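Orkotell Open Day

The Orkotell Open Day is an annual public demonstration of robotic manipulation held each October at the Enska workshop building in Prurkuden. It presents work in progress on tabletop handling tasks, both on physical arms and in simulation. Attendance is free, although places at the afternoon session are ticketed.

History

The event began as an internal review for Enska staff and students on placement. It was opened to the public under program coordinator Lăcrămioara Sandu, who moved it from a seminar room to the main workshop floor and extended it to a full day. The first public edition drew 145 visitors. The most recent drew 672, the highest figure to date, and the ticketed session was introduced in the same year.

Format

Doors open at 9 am. The morning is given to short talks and to supervised access to the test cells, where visitors may jog an arm at reduced speed using a teach pendant. The afternoon session, from 1:30 pm, centres on Radu, the simulation environment used at Enska to develop and check manipulation routines before they are tried on hardware. Scenes are rendered on a wall display while an operator explains joint limits, grasp selection and collision checking.

Visitors may propose an instruction in everyday words, such as asking for an item of fruit to be moved to a dish. The operator enters it and the resulting motion is replayed at full and quarter speed. Failed attempts are left in the program and discussed.

Simulated table tasks

The table tasks use household items placed on a cloth-covered surface. A typical layout includes a lemon on a grey plate, a red fruit set directly on the cloth and a black drink can lying on its side. The arm is a white model with dark grey joints and carries a black two-fingered gripper, which points downward over the table with its fingers open. Backgrounds vary between layouts – one combines a tiled floor with a brick wall – so that routines are not tuned to a single setting.
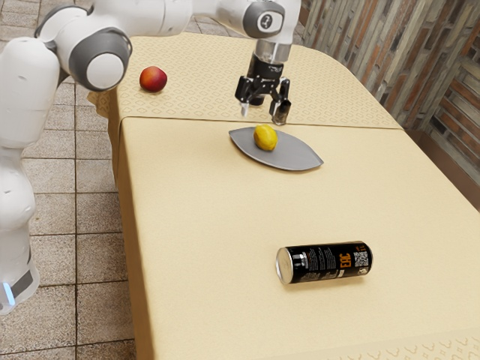
Recorded trials

Results from the afternoon session are logged and released as a summary to registered visitors. The latest summary lists 584 simulated trials over 58 layouts. A trial is stopped if the arm reaches a joint limit or contacts the table outside the permitted zone.

Access

The workshop floor is step-free. Children under 12 must be accompanied in the test cell area, and closed footwear is required there.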